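# The Bedside at Pratemmont

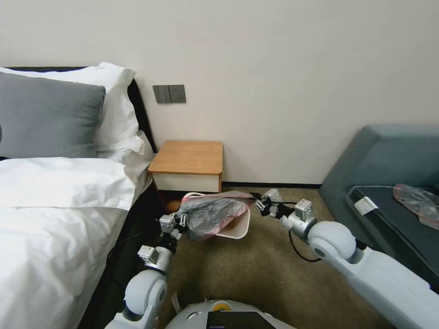 The residential wing at Pratemmont reopened in August with 70 refurnished bedrooms, and its housekeeping standards were rewritten at the same time. Etelka Pintér, who prepared them, gave most of her attention to the small area between bed and wall. Guests reach for a light there before they have properly looked at the room. A nightstand with a pale wooden top and white drawer front keeps that corner bright beside a black headboard, and the grey switch and socket panel is within reach of the pillow. The grey cushion is placed in front of the white pillow and the duvet is left to fall over the side of the bed.

Waste bins received a page of their own. Each is to be lined, with the bag folded well over the rim, and emptied before the carpet is vacuumed. Staff are allowed 18 minutes for a room between two nights of the same stay.

Eamon Ó Ceallaigh, who manages the wing, had argued for a larger bedside table. The narrower one was kept after a trial in the east corridor, where it left more floor clear for cleaning. Lamps are still under discussion.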